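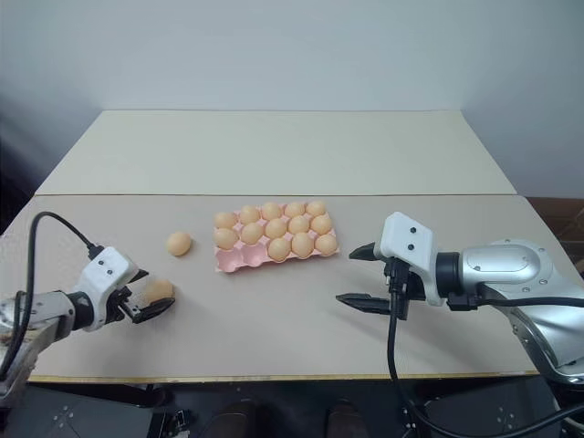 A pink egg tray, with thirteen eggs in it and one more on the table.

The keeper of the Dorura flock answers the door with flour up to both elbows and starts talking about shells before I've got my coat off. "Come and feel this one," she says, and puts an egg in my palm. "Run your thumb over the wide end. Can you feel the grain? That's a two-year-old hen, that is. The young ones lay them smooth as a pebble."

I had come to ask her about baking. She runs a small kitchen behind the farm shop at Piltance, where she makes custard tarts, lemon curd and a very tall sponge that people drive over the hill for, and I had a page of questions about ovens. We got to the ovens in the end, but most of the afternoon went on eggs, and I'm so glad it did!

She grew up without hens. Her parents had a flat over a shoe shop and bought their eggs by the half dozen like everybody else. The first birds came much later, when a neighbour was moving house and needed somewhere for a pair of elderly brown hens. "Two of them, and they hardly laid," she says. "I used to go out in my dressing gown to look. When there was an egg I'd carry it in with both hands - you'd think I'd laid it myself."

Now there are 400 birds on the field above the shop, in a mixture of breeds that she chose partly for laying and partly, she admits, for looks. I ask whether shell colour makes any difference to the taste and she laughs out loud. "None at all. People swear to me that the brown ones are richer. The colour comes from the breed. The taste is down to what they've been eating and how fresh it is when you crack it. But I still put the pretty ones on top."

What does change, she says, is the yolk, and the yolk changes with the field. In May, when the grass is growing hard and the hens are out in it from first light, the yolks go a deep marigold and the curd hardly looks like the same recipe. In winter they are paler and she has learned to leave them be. "I had a customer bring a jar back once and ask what I'd taken out of it. I said, the summer!"

She is firm about weighing. Recipes that ask for three eggs drive her up the wall, because three of hers might be anything from bantam-sized to enormous. For the sponge she weighs the eggs in their shells first and then matches the butter, sugar and flour to whatever the scales say. "My gran's way. It's so simple and it works with any egg you've got in the house. If you take one thing home with you, take that."

The tarts are another matter. Those use yolks only, 36 to a batch, and for a long time she had no idea what to do with the whites. She tried meringues until the whole family begged her to stop. These days most of them go into an almond biscuit that started as a way of using things up and now sells out before the tarts do. (I ate four. They are crisp at the edge and chewy in the middle, and I'd have eaten more if she hadn't moved the plate.)

The recipe came from a Suominen cookery book she found at a jumble sale in Claltutberg, with half the pages stuck together. "I could only read the ingredients. The method was gone, there was jam all over it. So I guessed, and I got it wrong for weeks, and then one morning I forgot them in a cooling oven and there they were."

We finally talk about ovens while she is rolling out pastry. Hers runs hot on the left side, so everything gets turned halfway through, and she has never had it mended. She knows it too well. She'd have to learn the whole thing again from the beginning, she says, and who has the time?

I ask how she likes to eat an egg when there's no one else to feed. She doesn't need to think about it. "Boiled, toast, far too much butter. Standing up, if I'm honest, looking out at the hens."

The Piltance kitchen sells tarts in the mornings until they run out. The curd keeps for two weeks in the fridge, though mine was gone in three days.

1 March 2023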